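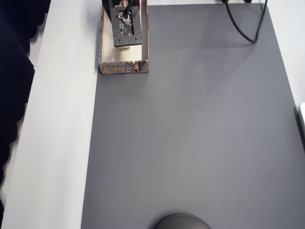
Open carton with the stone-pattern print, on the gray mat.

From: Niamh Buckley
To: Stoment users list
Subject: Re: Wool felt shrinking unevenly after second wash

Saoirse Moynihan wrote:

> I have now run the Otovham felt through two wash cycles at the
> same setting and the panels come out shorter in one direction
> than the other. First wash was fine. Second wash took the length
> down by 4 percent and left the width alone. I am cutting bag
> panels from it, so this matters. Is the felt faulty, or should I
> be prewashing twice as a rule? Also, does anyone still use the
> Stoment shrinkage table or has it been dropped?

Saoirse,

I doubt the felt is faulty. Needle-punched felt is laid down with more fibers running along the roll than across it, and the long direction is usually the one that moves. How much it moves depends on agitation far more than on temperature. A short cool cycle with a heavy load can take out more length than a warm soak with no movement at all.

Two things to check before you prewash the rest of the roll.

First, the spin speed. If your second load was smaller than the first, the panels had more room to fold over on themselves and the spin would have pulled on them differently. Keep the load the same weight each time, and fill it out with old towels if you have to.

Second, how they were dried. Felt hung from one edge stretches while it is wet and then sets that way. If you hung the first batch and dried the second batch flat, most of your 4 percent may be stretch from the first round coming back out. I dry everything flat on a rack and turn it once. 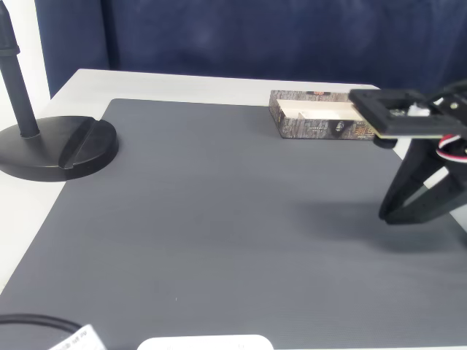

On measuring: mark the panel before washing with basting thread, not chalk, and put the marks well inside the edge. I use a 30 cm square of thread in the middle of a larger piece and measure all the sides plus both diagonals. The edges of felt go wavy and any number you take from them is useless. Let the piece rest overnight before you measure. Felt that feels dry to the hand can still be holding enough water to throw the result off, particularly in August.

As for prewashing twice, I would do it for anything that will be washed again later. For bags that will only be sponged clean, one wash and a press with a damp cloth is enough. Press by lifting and lowering the iron. Sliding it will undo your work – the surface drags and you get the same uneven length you started with.

The shrinkage table is still in the Stoment files area, but it was compiled from the older Kourkoulas felt, which had a different blend and was thicker. Treat it as a starting point. The column for blends under 60 percent wool reads too low in my experience, and the one for pure wool is close. If somebody has numbers for the Istumetti felt I would like to see them, with the machine type and drying method included. A bare percentage is not much use to the rest of us.

One more item, for anyone cutting before washing: add the allowance along the roll only, and mark the roll direction on the back of every panel with a stitch. Once the pieces are cut square it is very hard to tell by eye. You can find it by pulling gently both ways, the stiffer way being the roll direction – but this is less reliable on washed pieces.

Saoirse, could you post the load weights for both washes and say how each batch was dried? If they match, send the measurements as well and I will run a piece from my own roll at the same setting.

Niamh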